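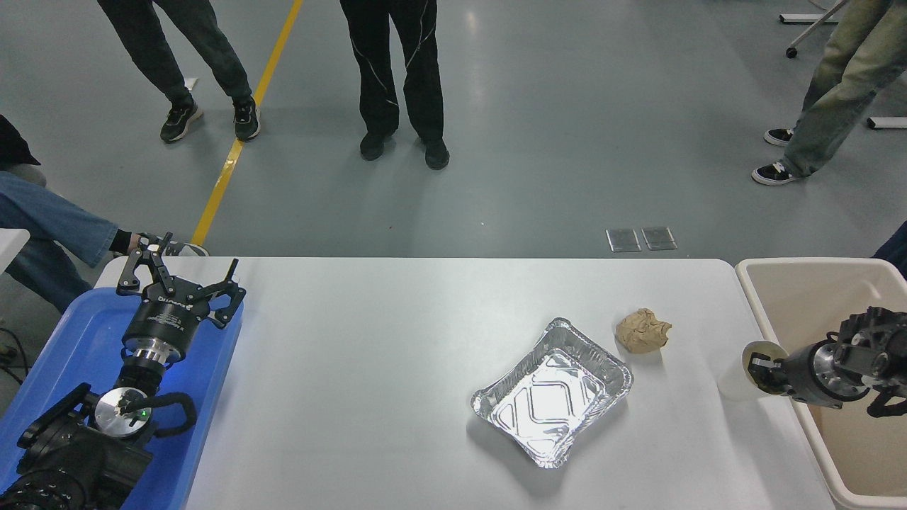 Foil tray, rectangular, with the diamond-embossed base

Home Trays Cups Paper Bins Contact

Triltwood Foil Tray

We've stocked plenty of foil trays at Triltwood, and this is the one we keep taking home ourselves! The rim is crimped all the way round, so it's easy to get hold of, and the bottom has a raised diamond pattern that catches the light beautifully (we know, it's a tray, but still).

It does a great lasagna – also brownies, roast carrots and a whole lot of cornbread. Packs come in 175 or 300, and the bigger one lasts our own lunch club from February well into summer.
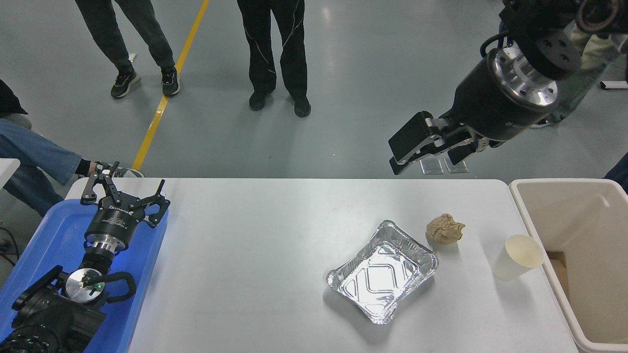 Clearing up afterward goes fast if you set out two places for things before people start eating. We like a blue tray at one end of the table for whatever gets washed and kept, and a big bin at the other for paper cups, crumpled brown paper and the rest. Rinse the foil and check what your town takes for recycling.

Lids are sold separately. The Latano board lid fits, the Coman one is a touch too wide.

Comments (3)

gerneo_kitchen: Used these for a bake sale, more than 200 went out the door. Great trays!

pottedfern: Does the Latano lid hold up in the fridge overnight?

mapleandrye: Mine did, two nights with baked ziti. Gets a bit soft at the corners.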